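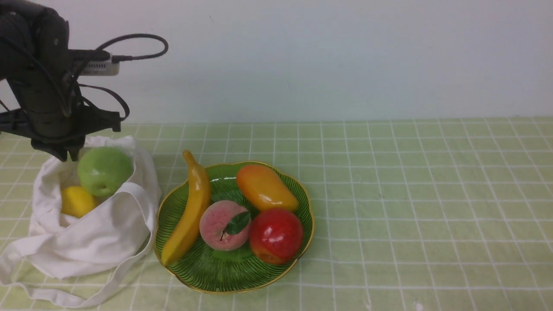

Lecture 3. Unpacking as a test chore

Course notes, M. Cabral. Read with Ojeda, chapter 3.

Moving groceries from a bag to a plate is a standard benchmark for home manipulation. A rigid bin keeps its shape. A cloth bag slumps, hides part of its contents and can snag on a finger. Handles lying over the opening are a common cause of failed grasps.

Terms for the problem set:
Cycle time: start of reach to release.
Assist: any human touch during a trial.
Clean trial: no assists, no drops.

In the Garrido exercise the class logged 123 trials, of which 32 needed an assist. Report assists separately from drops. 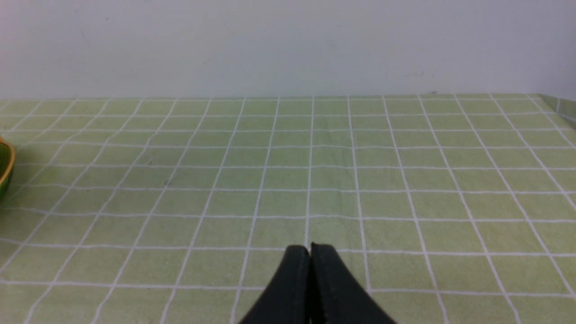
A closed two-finger gripper needs clearance on both sides before it can open around an item. On a crowded plate that clearance is often missing, and the planner must choose another release point.

Can machines do this chore yet? With known items and steady light, often. In an arbitrary kitchen, no.

Problem 1: compute the assist rate for the Garrido log.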